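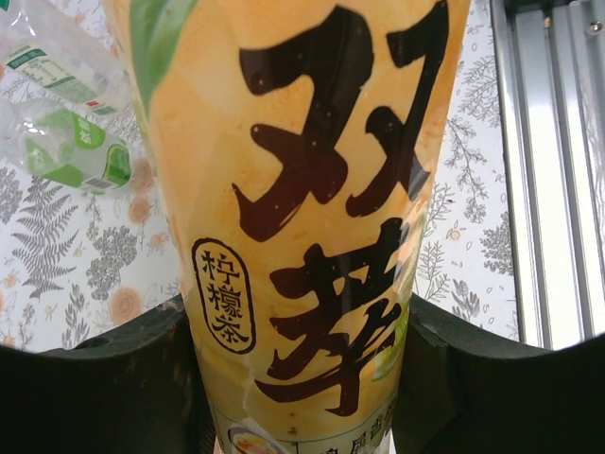 Skript Greiftechnik, Teil 4: Kräfte begrenzen, Regeln einhalten

So, heute wird's ein bisschen normenlastig, aber ich versuche, es erträglich zu halten! Wer letztes Mal gefehlt hat: Bitte vorher die Mitschrift von Nerea Soler lesen, die liegt im Kursordner.

Erste Regel, und die prüfe ich im Praktikum wirklich ab: Die Greifkraft wird vor dem ersten Zugriff begrenzt. Dünnwandige Kunststoffflaschen geben nach, und wer mit voller Kraft zupackt, hat den Tee auf der Tischdecke. Fangt bei uns im Labor mit 60 N an und tastet euch von unten heran (ja, das dauert, ich weiß).

Zweitens: langsam anfahren. Auf den letzten Zentimetern vor dem Objekt bitte höchstens 145 mm/s, beim Einrichten gern deutlich weniger.

Drittens die Risikobeurteilung. Lest dazu ISO 12100, für den Roboter selbst ISO 10218. Beurteilt wird immer die ganze Anwendung, also Arm, Greifer UND Werkstück. Eine Glasflasche ist eben ein anderer Fall als eine aus Plastik, auch wenn das Programm Zeile für Zeile gleich bleibt.

Und dann noch mein Lieblingsthema: Protokoll führen! Jede Änderung an der Kraft kommt mit Uhrzeit und Kürzel ins Heft.

Bis zum nächsten Mal: Skizziert die Quetschstellen an eurem Greifer. Abgabe bei Junpei Matsuda, eine Seite reicht.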